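Wenville Book Exchange — Sorters and Packers Wanted, September to Half Term

Posted in: Jobs / Part time / Books and paper

We need people. Soon, please. The summer clear-outs have all landed at once, Uvimside has sent over everything it couldn't shelve, and the back room is full of boxes up to the window sill. 1,674 titles logged since the school term ended and a good 788 of those still haven't been looked at properly.

So — sorters and packers, part time, paid, no experience asked for. Read the whole thing before applying, it's not long and it saves us both a phone call.

What the exchange is

We take in used books, folders, ring binders and school stationery from households and schools in Wenville and Uvimside. We check them, sort them, and send them out again to classrooms, after-school clubs, the hospital ward trolleys and the two reading rooms at Daltberg. Some go on the sale shelf to pay the rent. Whatever is past saving goes for pulp.

Children's paperbacks go out fastest, always have. Adult fiction is steady. Plain folders we can never get enough of in September and can't give away by March.

What you'd be doing

Mostly standing at a table with books on it. Boxes come in at one end, you take out a few at a time, lay them flat so you can see the covers, decide where each one goes. Children's, adult fiction, non-fiction, stationery, sale, pulp. Then on to the packing side, where orders get made up from a printed list.

Each item gets the same going over:

— cover and spine, any tears or loose corners
— flick through for writing, missing pages, somebody's bus ticket
— smell it (yes really, damp spreads)
— old barcode or price labels off if they come off clean, leave them if they don't
— anything tucked inside goes in the found tray. Cards, photos, letters, all of it. People do come back for them

Folders get opened and emptied. Please don't skip this. Last spring a school got a folder back with a full set of someone's gas bills in it and we heard about that for weeks.

A small mixed handful is the usual thing on the table. Treehouse books next to Orwell next to a plastic folder, that sort of spread. You'll get quick at it.

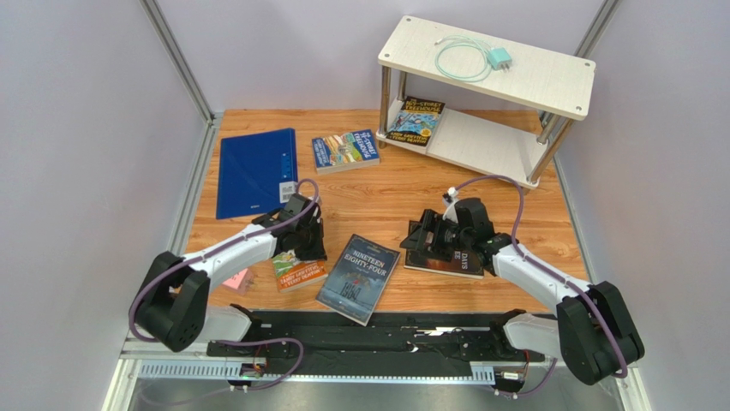

Ruotsalainen wrote in after our last advert to ask why the children's titles aren't split off at the door, before they ever reach the table, and said the library at Uvimside had done it that way for years and never had a Nineteen Eighty-Four turn up in a box for eight year olds. Fair point, and we'd like to. But households don't pack by age, they pack by shelf, and there's no space at our door for a second table. It all gets mixed, it all gets sorted. If you've got a better idea once you've done a few shifts, tell us, we change things quite often.

Series books

Worth its own heading as it takes up so much time. Clubs ask for series in order and get cross when there are gaps. If you find one of a run (the Andy Griffiths and Terry Denton ones are the most asked for) it goes in the series crates, not straight in children's. Crates are marked by author surname. Spelling on the crates isn't perfect, sorry, we'll redo them.

Adult books with a worn cover are fine for the sale shelf as long as the inside is sound. Set texts — put aside, whatever the state, the sixth form will take them with half the cover gone.

Shifts and pay

Mornings 9 till 12.30, afternoons 1 till 4.30. Pick which suits, most people do 2 shifts a week. We can go up to four in the first fortnight of term when its busiest. Pay is the local living rate, paid monthly, travel from Uvimside covered if you keep your tickets.

Runs from early September up to half term. May carry on after that, depends on the grant, we honestly can't promise.

Breaks are proper breaks. Kettle, biscuits, a chair. You can borrow anything from the sale shelf while you work here, just write it in the notebook and bring it back.

Who we're after

Someone who can be on their feet for three hours or so, with sit-downs. There's a high stool if standing's a problem, just say. Boxes are heavy but nobody has to lift alone and some people here don't lift at all.

You should be able to read a list and stick to it. Be tidy. Not get lost in chapter one of everything you pick up (we all do it a bit).

Sixteen and over. Retired people very welcome, students too, people coming back to work after a gap. Languages handy — we get a fair few books we can't place and they sit in a box marked OTHER until someone can tell us what they are.

What we don't need: a degree, a cover letter in fancy English, references from a bookshop.

Getting here

We're in Unit 505 on the Daltberg road, Wenville end, behind the tyre place. Bus stops at the roundabout. Step-free from the car park, the inside door is a bit stiff so give it a shove. Bikes can come in the corridor.

How to apply

Short note is plenty. Tell us your name, which shifts you could do, when you could start, and whether you'd rather sort or pack. Drop it through the letterbox or hand it in at the counter any time before 4.30. If you'd like to see the place first then come by in the morning, when the deliveries are in and there's somebody to show you round.

We'll reply to everyone, might take a week. Trial shift is paid. Bring a jumper, the heating doesn't come on untill October.

Donations still being taken as normal during this time, but please, no encyclopedias.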